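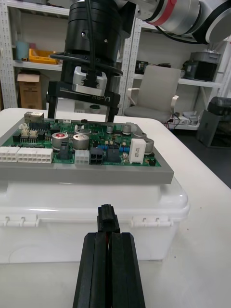 Connector insertion is the second assessed task of the Grilthorpe student robotics module, and these notes set out how a team should prepare for it. The work is done with two arms: one carries the connector and the other is kept clear until it is required. At the practice station the circuit board lies on its grey plate on top of the lidded storage box, with a small black part upright at the tips of one gripper and the second gripper open over the back of the board. Teams should aim for a similar arrangement before any motion is recorded. The height of the board matters a good deal, as an arm that must reach down to the table itself will approach at a poor angle.

Preparing the station

1. Place the box on the table and check that the lid is fully closed. Set the plate flat on the lid. If it rocks, take it off and seat it again.

2. Turn the board so that the socket to be used faces the team's side of the table. Do not hold the board by its capacitors.

3. Lay the wiring harness on the table in front of the box, with its wires spread out. Crossed wires are the usual cause of a failed pick.

4. Open both grippers fully and move each arm to its start position. The operator calls "clear" and waits for the second student to repeat it. 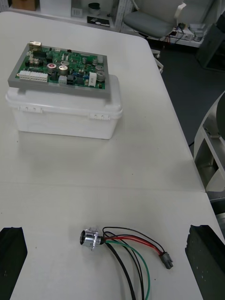 Harness on the table between the open fingers, with the board on its box behind.

Picking and placing

5. Bring the gripper down over the plug or connector and close slowly. Grip the housing, never the wires.

6. Raise the arm and stop. The second student checks that the part is upright in the fingers - a small tilt here becomes a large one at the socket.

7. Move across to the board, align the part above the socket and lower it in short steps. If it meets resistance, go back up one step and correct the position.

8. Release, withdraw straight upwards and record the attempt in the Getden log sheet.

Each team is allowed four attempts in an assessed session. Practice attempts are not limited, but the station must be booked with Kausar Sandhu by Thursday.

Print this page | E-mail this page
148 shares | 4 comments

Comments

Myrtle Castellanos: Does step 6 count towards the time allowed?

Kausar Sandhu: It does. Teams should practise it until it is quick.

Ragnheiður Frandsen: We found that lowering the arm speed before step 7 helped far more than changing the grip.

Sigrún Hauksdóttir: Please could the log sheet be put back on the module page? The link there opens last year's version.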